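Operators wanted: review of missed stops and dropped blocks on the two-arm table
Posted in July by Chaimae Berrada, Bastby workshop
Print this page | E-mail this page

Bastby is looking for people to take part in a paid review of a fault on our two-arm sorting table. We need operators with some hands-on experience and also a few people who have never run an arm before. You do not need to be a programmer.

The fault is simple to describe. During long runs, the gripper on one arm would sometimes open before the block was over the bin. Most of the time the block fell a few inches and that was the end of it. In one run the operator called a stop, and the arm went on moving for a short distance before it held. No one was hurt. The arm was going slowly and the operator was standing behind the line. We still treat it as a safety matter, and the table has been on reduced speed from that time on.

Out of 602 logged runs, 40 showed the early opening. We have the logs for all of them. What we do not have is a good account of what the person at the table saw, and when they decided to stop. The logs do not record hesitation, and the late stop shows up in them as a normal one.
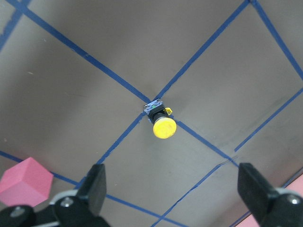 Theerawat Somboon went through the logs and found that the early opening was more common after the arm had made a long reach. His first guess was a worn cable. The cable was replaced and the fault came back the next morning. Bình Chu now thinks the trouble is in Pivell, the program that passes commands to the grippers, which may be dropping a message when both arms ask for something at once. That has not been proved. The review is meant to give us enough careful runs to settle it one way or the other.

What you would do

You would work in pairs. One person runs the arms through a set list of pick and place tasks with foam blocks. The other watches and writes down anything that looks wrong, with the time. You swap after each block of runs. At set points we will ask the operator to call a stop without warning the watcher, and the watcher notes when the arms hold.

The arms will stay at reduced speed for the whole review. Hands stay off the table while the arms are powered. If a block falls on the floor, leave it there until the run is over. Anyone can end a run at any time and does not have to give a reason — we would like more stops than we need.

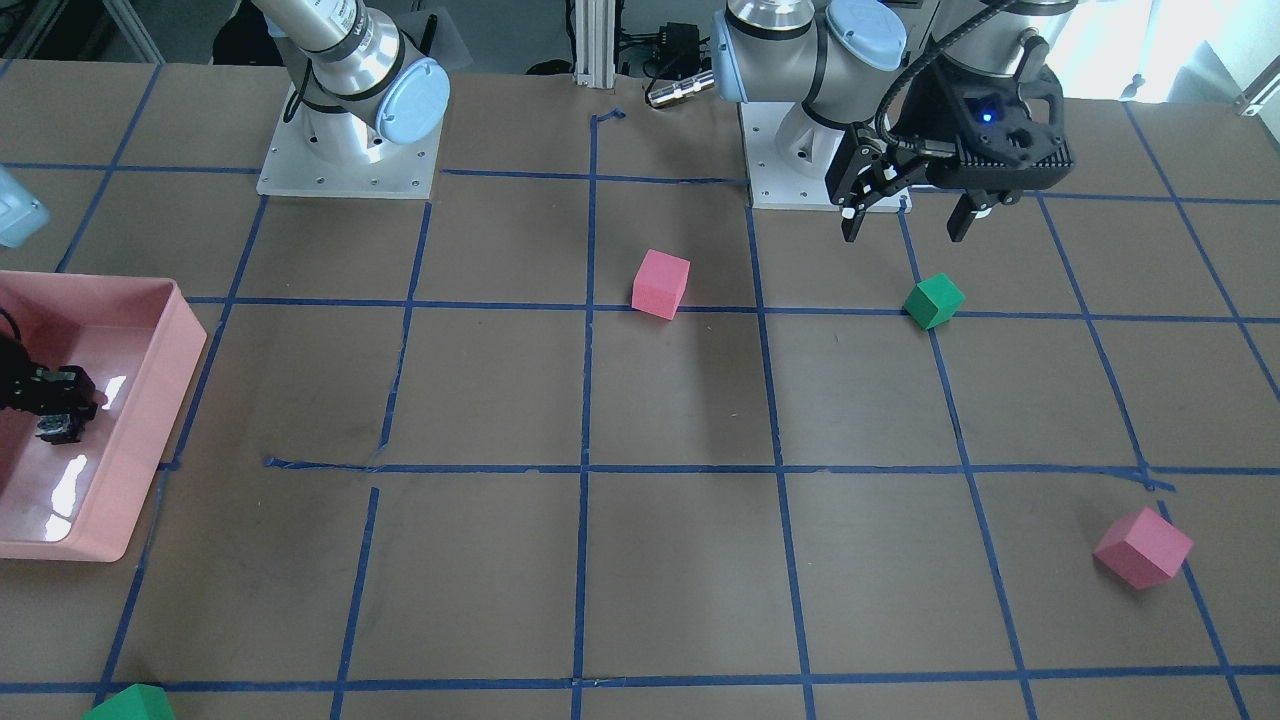

Both arms at the taped work table, with foam blocks set out on the grid.

Who can apply

You must be 18 or older, able to stand for an hour at a time, and able to write clear notes in English. Experience with Pal, our hand controller, is useful for the operator places. People without it will get a half day of training, which is paid at the same rate. We can't take anyone who worked on the Pivell code. Staff from our Dendine site may apply but should talk to their supervisor first.

Sessions start at 8:30 a.m. and finish by 1 p.m. Each person is asked to do four sessions. We expect to collect about 2,000 runs in all.

After the review

Iman Abou Zeid will write up the findings, and every participant will get a copy. Names will not be used in it. If the fault turns out to be in the gripper hardware we will say so, and the table will stay at reduced speed until the part is changed and tested again.

How to apply

Send a short note to Karim Ouali at the Bastby workshop office. Tell him which mornings you can do, whether you have run an arm before, and whether you would prefer to start as an operator or a watcher. A résumé is fine but not required. If you have seen a gripper open early on any other machine, please mention it, even if it was years ago. Places will be filled as notes come in, and Karim will answer everyone who writes.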